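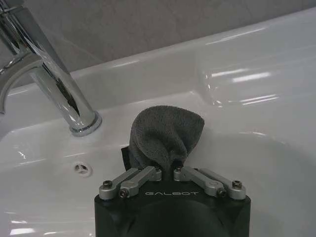 **Course Handout | Art and the City, Unit 2**

# The Foreign Artist as Resident Teacher

This unit considers painters who settle abroad and earn their living by giving lessons. Students should read the Honditlow case file before the seminar on 25/03/2022.

The Honditlow studio opened above a shoe repair shop in the old market quarter. Its founder came for a single summer and stayed. The first classes were held in English, with the local language added once residents of the quarter began to enroll. A term's tuition was set at 800, materials included.
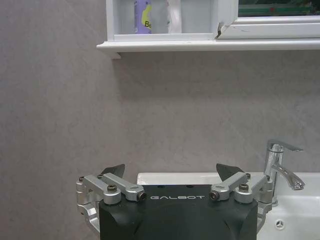
Early work from the studio shows an outsider's palette: heavy browns, wet stone, unlit stairwells. The later street paintings, collected in the Pelkonen catalog (3,000 copies, now out of print), are lighter and include more figures. Students should ask whether the city changed in those years or whether the painter had learned where to look.

**Points for discussion**

- How does teaching affect an artist's own output?
- To what extent do expatriate circles delay contact with local artists?
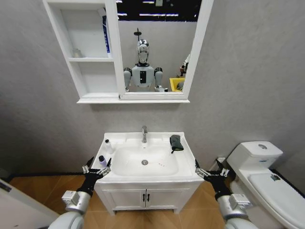

*White cabinet with shelves and mirror, above the sink.*

**Written work**

Submit a response of 909 words or fewer through the Tondard portal. Late papers are accepted until the first week of May.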